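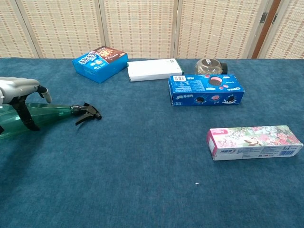
Je n'avais pas du tout prévu d'acheter un bateau, je le jure. J'étais venue au salon nautique de Rondutgate pour une paire de bottes, et peut-être une gaufre (il y en a toujours près du ponton 4, avec trop de sucre).

Et puis j'ai vu le Tovel. Un petit voilier bleu, le mât un peu de travers, coincé entre deux yachts énormes comme un gamin sur une photo de mariage. Le vendeur de chez Skodo m'a laissée monter sans même me demander d'enlever mes chaussures, ce que j'ai pris pour un signe !

– Il dort 2 personnes, m'a-t-il dit.
– Et il marche bien ?
– Ça dépend du vent, madame.

J'ai ri, je me suis cogné la tête, je me suis assise à la barre. Dehors il pleuvait comme il pleut en janvier, et moi j'étais déjà au large de l'île Ellis, en short, avec un thermos et aucune idée de l'endroit où je mettrais l'ancre.

J'ai versé 300 euros d'acompte. En rentrant, dans le bus, j'ai cherché sur mon téléphone combien coûtait le permis, puis une place au port, puis j'ai rangé le téléphone. Les bottes, je les ai oubliées.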